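Sorting arm's dropped cards traced to a stale setting
9 January 2023
By Funmilayo Garba
Last updated 4:13 pm
13 comments | 208 shares

A fault that had the sorting arm at Drastlow's Kumstead workshop dropping plastic cards since September has finally been tracked down, and the fix is a beauty (it took one line of code!).

The arm picks small stationery items out of trays and sorts them for repacking. Pens and scissors gave it no grief at all, but flat cards kept slipping free partway through the lift, and one flew far enough to trip the safety stop and shut down the whole bench. Nobody was hurt.

Technician Nnamdi Abubakar went through 1286 logged picks and found 357 drops, nearly all of them cards. The gripper was closing to a width saved for an older, thicker set of fingers, so it reported a firm hold when it barely had one.

"I'd swapped the fingers, I'd swapped the cable, I was ready to swap the arm," he said. "Then I saw that number sitting there and laughed out loud."

The team has corrected the width and added a check that halts the arm if the grip force falls away mid-lift. The guard around the bench is also going up a notch, which is a terrific bit of caution from a small crew. Card trials are under way again, with a full restart to follow once the new check has been signed off. 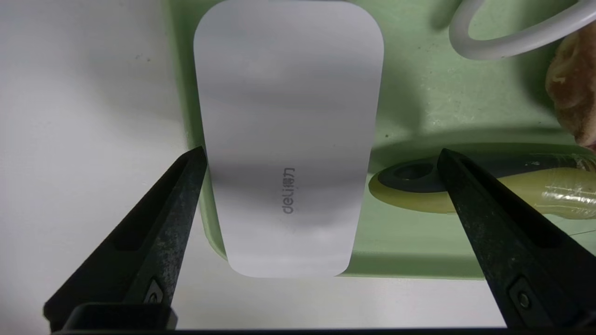

Gorkis line back to full hours

The Gorkis packing line, paused while its guard was inspected, is running full shifts again.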